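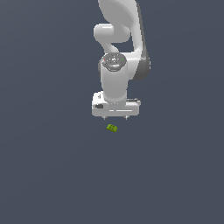
Welcome back, everyone. Today is all about getting the Drernadeck cell ready for work, and I want you to do it on the simulator before you lay a finger on the real one. The setup has an order, and we start with the hand and the part alone. No bins, no fence, no feeder, only the arm over a plain gray surface with one small green block under the fingers. Look at how the block lies — it's tilted, and it's a bit left of the space between the two fingers. If you sent the hand straight down from there you'd have a poor grip at best, so find the offset first and write it in your log.

Handout 4, August 20, 2018
Cell setup and care, Drernadeck bench

Before you jog anything, load the Rilow profile. I know the default one looks fine and moves fine! It has the wrong tool length in it, though, and every height you teach will be off by 13 mm. Last February half the class taught a full set of points on the default profile and had to throw them all away (I was helping, so I take my share of the blame).

Then the startup steps:

Set the speed to 26 percent and leave it there for the whole lab.
Home the arm and wait for the Zendgate panel to say READY. If it says WAIT for longer than a minute, call me over.
Open the hand all the way.
Jog to your start height, which is 300 mm over the surface for this bench.
Save that as point 1 and give it a name you'll understand next week. "test2" is a bad name.

When you teach the grip point, turn the wrist to match the block and don't try to let the fingers drag it square. They'll do it sometimes, and then one day they'll shove the part sideways and you'll spend an hour wondering what changed.
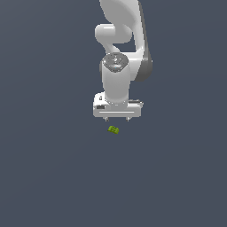
Finger care is the part people skip, so I'm putting it in the middle where you can't miss it. On the Drernadeck the fingers come off for cleaning every 3,000 cycles, and you teach the grip point again after they go back on, even if you're sure they went back the same. Do the check with the fingers open and the hand held over the part, the way the white hand is sitting over that yellow-green piece, so you can compare the gap with the width of what you're picking up. The two are pretty close here, which doesn't leave you much room for a sloppy approach. Look at both fingertips too, left and right. On the real bench, wipe them with a dry cloth only — the cleaner in the blue bottle is for the floor.

If the hand won't open after refitting, check the connector before you start changing settings. It clicks when it's seated. No click, push again.

For your log I need the profile name, the start height, your offset left or right, the wrist angle, and anything odd you noticed. Short notes are fine. Save the program in the Piątek folder with your bench number in the file name, and please don't save over mine again.

Next time we add the feeder, so bring your offsets with you.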